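Print this page
E-mail this page

Section 4. Fitting the board and teaching the arm where it is

Read Section 3 first. If the base is not yet bolted to the bench, stop and go back, whatever the Torix quick-start sheet says. The sheet claims a clamp will do. At the Skostthorpe workshop a clamp held until the arm reached out to the side, and then the base crept.

4.1 Stand the wall panels at the back of the bench and close the joints by hand. The panels need not be square to one another. A thin dark line at each joint is fine.

4.2 Lay the white board on the work surface and push it back until it meets the foot of the panels. Do not glue it. You will want it out again, probably sooner than you think.

4.3 Run a fingernail along the front edge. The board is thin, but it still makes a step, and the arm does not know about that step until you tell it.

NOTE: The supplied software offers to find the board height by itself. We have tried it on two benches and would not trust it with anything breakable. Measure with a gauge and type the number in.

4.4 Set the travel speed to 8 percent. Bring the gripper to the front of the board by hand control and stop before the finger is over the edge.
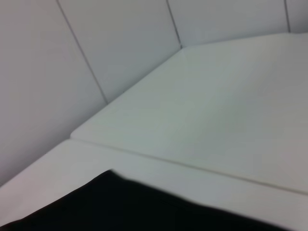 Bermúdez thinks step 4.4 is far too timid and that anyone who has set up a mill could start at three times that speed without harm. Maybe so. The manual stays at 8, and you may raise it once you have paid for your own spare fingers.

4.5 Lower the gripper in small moves until a sheet of paper just drags under the finger. Press STORE. Lift clear by at least 62 mm before moving sideways.

CAUTION: The STORE button gives the same beep whether the point was saved or refused. Check the point list every time.

4.6 Repeat at the other three corners of the board. If one corner reads higher than the rest, look for grit underneath before you blame the arm. If the board is clean below and the reading stays high, the board is warped. The "leveling" menu will hide a warp from you. It will not cure one.

4.7 Return to the first corner and compare. Clotden's data card promises that the arm comes back to the same place after 200 cycles. Ours had wandered by the end of the first afternoon, so we recheck whenever the motors have been switched off.

4.8 Open the camera page and start a slow sweep over the board. Keep your hands off the bench while it runs. The preview will smear while the arm is moving, and the sharpness score beside it means very little until everything has stopped.
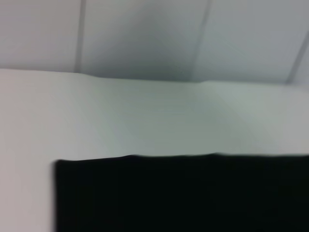
Let the sweep finish, wait for the arm to settle, and only then press CAPTURE. Some users set the automatic capture to fire on the move to save time. It does save time, and you spend it later sorting out the blurred pictures.

4.9 Look through the captures at full size. Pale panels and a pale board give the software very little to hold on to, so it may report a good match where there is none. If the far edge of the board jumps between two captures taken from the same stored point, throw both away and repeat 4.8.

NOTE: More light is the usual advice. Try it, but keep it soft. A bare bulb over a white board gave us worse results than the ordinary ceiling lights.

4.10 Save the set-up under a new name. Do not overwrite the factory file. The reset menu says it can restore it, and on our controller it could not.

4.11 Run the dry cycle for almost 200 moves with nothing in the gripper. Stay within reach of the stop switch throughout. If the arm touches the board at any point, go back to 4.5.

Section 5 covers picking up parts. Leave it until the dry cycle has run clean twice.

Print this page
E-mail this page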